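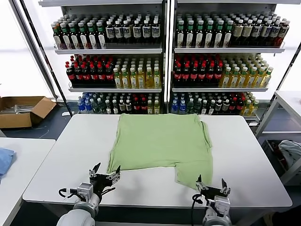 ## 4. Setting up the scorer's table for game night

Okay, so you've got the Skoltier console out of its case, you've charged the handset (section 3, and please don't skip it), and you're standing courtside with a lot of cable. I've run the table for the Drarkby women's league since the old flip-card days, and I wrote this section the way I'd explain it to you if you were sitting next to me. Give yourself a good half hour the first time. After a couple of games you'll do it while talking to the refs.

### 4.1 Before you plug anything in

1. Put the table at midcourt, on the side opposite the bleachers. In the Wireck gym the outlets are on that side anyway. At Mohammadi Hall they aren't, so bring the long extension cord.
2. Set the console in the middle of the table with the screen facing you. The shot clock handset goes on the right and the possession arrow on the left. You can swap them if you're left-handed, I do!
3. Check that the power switch on the back of the console is OFF. It's a small black rocker and it's easy to bump when you lift the thing out.
4. Run the power cord behind the table and tape it down flat, all the way to the wall.

> **Caution:** Never run the cord across the front of the table. Players come flying over there after loose balls, and a foot through the cable can take the console down with it.

### 4.2 Connecting the scoreboard

The console talks to the wall board by radio, so there's no long data cable to worry about anymore (hooray). It does need to be on the same channel as the board, though.

1. Turn on the wall board first and wait until it shows all zeros.
2. Turn on the console. You'll get a beep and then the Skoltier start screen.
3. Press **MENU**, go down to **BOARD LINK**, and press **ENTER**.
4. Type the link code. Ours is 662 for both boards at Wireck. If you're at another gym, the code is on a sticker inside the control box door.
5. Wait for the word LINKED. If it says SEARCHING for longer than a minute, turn the console off, leave the board on, and go back to step 2.
6. Press **TEST**. Every light on the board should come on together. Walk out to the free throw line and look at it from there - a dead segment can turn an 8 into a 6 and you won't spot it from the table.

*Note:* If two courts are running side by side, each one needs its own channel. I once spent most of a first quarter adding points to the game next door, and I'd like to save you from the looks I got.

### 4.3 Setting up the game clock

1. From the main screen, press **NEW GAME**.
2. Pick **BASKETBALL**. Volleyball is right above it and the cursor starts there, so look before you press.
3. Set the number of periods to 4.
4. Enter the period length. Juniors play shorter periods than the adults, and the schedule sheet has the right length printed at the top.
5. Set overtime length the same way.
6. Set the horn to **AUTO**. In **MANUAL** you have to press it yourself at zero, and in a close game you will be watching the ball.
7. Press **SAVE**. The console goes back to the main screen with the clock stopped and both scores blank.

If you want to keep these settings, hold **SAVE** down until you hear a second beep. That stores them as a preset, and next time you can press **NEW GAME** and then **PRESET** and be finished. The memory holds 3000 game records, so don't worry about filling it up. I haven't managed to, and I never delete anything.

### 4.4 Team names, fouls and timeouts

1. Press **HOME**, type the team name, and press **ENTER**. Do the same with **GUEST**. Long names get chopped on the board, so shorten them yourself while you have the chance.
2. Enter the jersey numbers from the roster each coach hands you. Read them back out loud to the coach. Really do it - a wrong number in the book turns into an argument in the third quarter.
3. Set the team foul limit for the bonus. The console lights the bonus lamp for you when a team gets there.
4. Set the timeouts for each team. If you're using the league preset, this is filled in already.

To take back a foul you entered by mistake, press **UNDO** right away. UNDO only goes back 2 steps. For anything older, press **EDIT**, pick the player, and change the number by hand. The clock has to be stopped for that.

> **Caution:** Don't press **NEW GAME** to fix a mistake. It clears both scores and all the fouls, and there is no "are you sure?" screen.

### 4.5 The shot clock

Only the adult league uses it. If you're working a junior game, leave the handset off and skip to 4.6.

1. Slide the switch on the side of the handset to ON. The little green light blinks, then stays lit.
2. Squeeze the trigger to start the clock and let go to stop it.
3. Press the top button for a full reset, and the lower button for the short one after an offensive rebound.
4. Try each button with the board in view before warmups end.

The person on the shot clock should do nothing else, no scoring and no chatting (I know, I know). Mahnaz Dehghan is the best we've got at this, and if you can sit beside her for one game, do. She keeps her eyes on the rim from the moment the shot goes up, and her thumb doesn't move until she's sure the ball touched it.

### 4.6 Last checks with the officials

1. Ask the lead official to come over and hear the horn. Warn the people near the speaker first, please.
2. Start the clock, have the official blow the whistle, and stop it. Do this a few times until you're happy with your timing.
3. Point the possession arrow at nothing. It stays dark until after the opening tip.
4. Set the warmup countdown and start it when the official tells you to.

*Note:* If the board freezes in the middle of a game, tell the official at once and write down the time and score on paper before touching anything. Then press **MENU**, **BOARD LINK**, **RESEND**. The console keeps its own copy of the game, so the board normally catches right up.

This section matches the console software we loaded in October 2024. If your screens look different, or LINKED never shows up no matter what you try, ask Zohreh Yazdani. She keeps the spare console and knows the radio settings far better than I do. Packing up and saving the game record are in section 5.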